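Setting Up Your Company Account on Hurnasar
By Fermín Riquelme
1/1/00
3 min read

Section 2: Company profile and first funding round

Before you start, have your registration certificate and your current list of shareholders at hand. The profile can be saved at any point, but the funding round has to be entered in one sitting.

2.1 Creating the profile

1. Sign in with the address you used to register. Shared addresses such as info@ are not accepted for the owner account.
2. Choose Company, then New Profile.
3. Enter the legal name exactly as it appears on the certificate. A trading name can be added on the next screen.
4. Pick the country of registration. If your team works in one country and the company is registered in another, use the country of registration.
5. Upload the certificate as a single PDF of no more than 10 MB.
6. Select Save and Continue.

Note: Profiles stay in Pending until the certificate has been checked. You can carry on with 2.2 while you wait, but investors will not see anything yet.

2.2 Entering the shareholder list

1. Open the Shares tab and select Add Holder.
2. Type the name, the share class and the number of shares for each holder.
3. Put unissued employee options in the Option Pool line. Do not add them as a holder.
4. Check the total at the foot of the table. Ownership must come to 100 percent, options included.
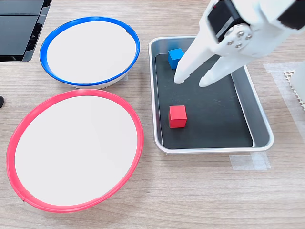

5. If the total is off by a fraction, open Rounding and choose Largest Holder. The difference is then added to that line.
6. Select Lock Table. A locked table can be reopened only by the account owner.

Caution: Locking the table replaces any earlier version. Export a copy first if your lawyer or accountant is still working from the old one.

2.3 Opening a round

1. Go to Rounds and select New Round.
2. Choose Priced or Convertible. This cannot be changed later – to switch, you have to close the round and start again.
3. Enter the target amount and the smallest check you will accept. The system minimum is 2,000 in your account currency.
4. Set a closing date.
5. Add the investors you want to invite, one address per line. Up to 129 invitations can go out per round.
6. Select Preview and read the page through as an investor would see it.
7. Select Publish.

Note: Companies that joined through the Darnden or Ocampo accelerator programs will find their program terms already filled in. Compare them with your signed agreement before you publish.

Caution: Hurnasar does not check whether your offer is allowed under local securities rules. Ask a lawyer in each country where you plan to invite investors.

Section 3 covers data rooms and document permissions.

Comments (3)

mirela_k
Step 5 in 2.2 fixed it for me, I was stuck at 99.99 all morning. Thanks.

Zerkska Founder
Can the owner account be moved to somebody else after the table is locked? Our CFO set it up and she left in October.

Fermín Riquelme
Yes, under Settings, Ownership. The current owner has to approve it by email. If that mailbox is closed, write to support and attach the certificate.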